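# Let the Corner Store Stay Small

Every time a shop like Ševčík closes, somebody tells me the neighborhood has moved on. I don't buy it! I have lived two streets from that store since I came to Nirkside, and I think it does more for us than the big Hudovard out by the highway ever will.

Take size. Hudovard carries 275 kinds of breakfast cereal and snack bars, and I still come home without the one thing I went for. Ševčík has five short aisles, and I can be in and out before my coffee gets cold. If they don't have it, they write it on the pad by the register, and by the next delivery there it is – usually two of them, in case I liked the first.
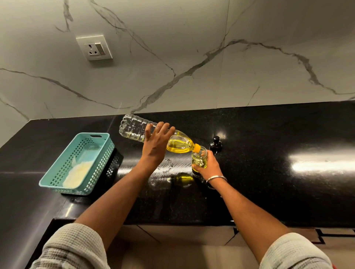
Then there's the walk. I meet people on it. Last December I heard about the choir, a free bookcase and a job opening, all between my front door and the bread shelf. Try getting that in a parking lot with 695 spaces.

Yes, some prices are higher, and for a family buying in bulk that matters a lot. Nivside handled this well, I think: the town cut the fees on small storefronts, and the owners there could finally bring prices down a little. We could do the same here, this year, and I would love to see it. Go buy your onions on foot this week and see who you run into.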